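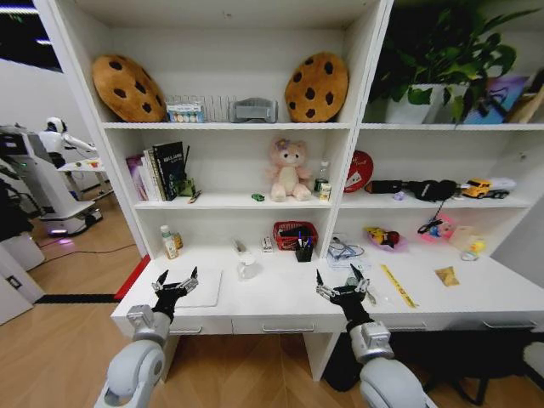 A tall white bookshelf unit with a desk built into its base.

Shelf desk

A shelf desk is a piece of furniture that joins a bookcase and a writing surface in one body. It is sold mainly for small bedrooms, student rooms and rented apartments. The desk part may be fixed, may fold up against the shelves, or may slide out from under them. Sellers often present the type as a recent answer to small homes, a claim that is hard to take seriously given how long desks with bookshelves on top have been around.

Name

There is no agreed name. Stores use "shelf desk," "bookcase desk," "study wall" and "desk hutch" for much the same thing, and sometimes use two of these in one listing. The word "hutch" once meant a chest, and its use for an open set of shelves above a desk is loose at best. The furniture writer Yolandi Pretorius has argued that the names follow price more closely than shape, with "study wall" kept for the costlier units.

Origins

The older secretary desk, which has a hinged writing flap and often a bookcase above it, is usually given as the ancestor. The link is plausible but often overstated. A secretary desk was made to be closed and locked, while most shelf desks are open and offer no privacy at all.

The maker Keskinen is sometimes credited with the first flat-packed version. The claim comes from the firm's own catalog, which gives no year and shows no drawing. Hilkka Kauppinen, who went through the order books of the rival maker Lenditz, found a similar unit listed under a plain stock number, with no sign that anyone there thought it new.

Construction

Most units stand on side panels that run the full height and carry both the shelves and the desk. Upright dividers split the upper part into columns. A back panel, where there is one, keeps the body from leaning sideways; on cheaper models it is thin and nailed on, and does less than the assembly leaflet suggests.

Depth is the main problem. A shelf deep enough for books is too shallow to write on, so the desk must either stick out past the shelves or go back underneath them. The first makes the unit more likely to tip if someone leans on the front edge. The second puts the lowest shelf close to the user's face. Fixing the unit to the wall deals with the first problem and does nothing for the second.

Claims about space

The Pikow company has advertised its shelf desk as saving 30 percent of floor space. The figure compares the unit with a separate desk and bookcase placed side by side, and leaves out the chair, which needs the same room in either case. A narrow desk with a wall shelf over it takes up no more floor — and can be moved one piece at a time.

Load ratings call for similar care. Natitz rates its tallest model at 200 pounds, but this is the total for all shelves with the weight spread evenly. The leaflet does not say how much a single shelf will hold.

Use

Makers' pictures tend to show a clear desktop with books above. Pretorius doubts that many owners keep to this, and notes that the desk is the easiest surface to reach and so tends to fill first. Her remarks rest on visits to friends' homes, and no proper survey is known.

See also

Secretary desk
Bookcase
Flat-pack furniture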